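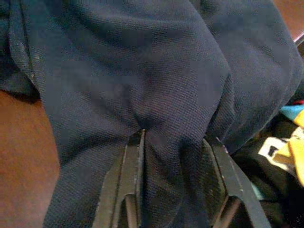
Navy knit, fine pique-type weave, lint along the fold.

Drostalo Household Help > Laundry and Clothing > Storage

Do "shoulder-safe" hangers do anything, or should I keep folding my knits?

Posted by foldedtwice, Sat 4 July

I have a stack of navy knit tops, mostly polos, and for years I've folded them and kept them on a shelf. I recently got a freestanding rack and thought I'd finally hang everything. Then I started reading and now I trust less than I did before.

A store near me carries Kotero hangers, which claim to be "shoulder-safe" for knits. They're plastic. They have a curve. As far as I can tell that is the whole difference between them and the plain plastic ones I already own, and they come in packs of 12 at a price I'd call rude. The package says they were tested on 3,000 garments but doesn't say what the test was or what counted as passing.

My own experience with cheap hangers is bumps at the shoulders on two shirts, both hung up straight from the washer. I don't know if the hanger did that or the water did. Folding gives me creases across the chest and lint all along the folded edges, and on dark navy every speck shows.

So: is there any reason to pay for the curved ones? And if I go back to folding, what do I do about the lint? Please don't tell me to buy a special roller unless you've used it yourself on knit fabric.

Two replies

kunness_corner, Member

Hang them!! I hang everything I own and never had a problem. The wood ones are best. My sister in law uses the velvet kind and says they're great too, the shirts don't slide off. Lint is from your towels so stop washing them together.

foldedtwice replied: I don't wash them with towels. What weight are the shirts you hang? Are they knit?

kunness_corner replied: mostly button downs I guess. And blouses
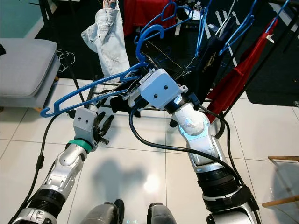 meireles58
Longtime member, Laundry and Clothing section

I wouldn't buy them. My two racks are full of ordinary blue plastic hangers and I've never seen a reason to change, but I also don't put everything on them, and I think that's where people go wrong. Jeans hang fine. Woven shirts hang fine. Knits depend on the weight of the thing and how much water is in it.

I don't believe the 3,000 garments number means much. A light cotton polo, fully dry, will hang on nearly anything for months. The same polo soaking wet is heavy enough to pull itself out of shape over the ends of the hanger, curved or not. I'd bet your two bumpy shirts were a water problem. You can check it cheaply: take two similar shirts, dry one flat and hang it after, hang the other wet, and look at both in a week. I did that last September with old shirts and the flat-dried one had no bumps I could find. Two shirts isn't science either, so try it on yours before believing me.

A few things I do think matter:

Size. If the ends of the hanger stop partway down the sleeve or short of the shoulder seam, you get a point there. Hold the hanger up against the seams before you put it in.

How you put it in. Go up through the bottom hem. Shoving a hanger down through the neck stretches the collar, and I've ruined collars that way myself.

Crowding. A packed rail will crease a shirt as badly as any shelf. Leave enough room to slide a hanger sideways without the neighbors coming along.

If you fold, fold in thirds lengthwise so the creases run down the sides and miss the chest. Anything thick, like a heavy sweater, I fold no matter what the package on the hanger says.

On lint: some of it comes out of the wash and some is just dust that lands on whatever edge faces out. Turn dark knits inside out to wash them, clean the dryer screen every load, and put the stack on the shelf with the folded edge toward the back. I don't own a roller. A damp hand wiped in one direction gets most of it off, and wide tape gets the rest.

For the bumps you already have, dampen the spot, smooth it with your fingers and lay the shirt flat to dry. Mine came out about half the time.

foldedtwice replied: Going to try the two-shirt test. The Kotero pack can stay at the store for now. I have my doubts about the damp hand, but it's free.

Was this page helpful? 58 members marked it useful.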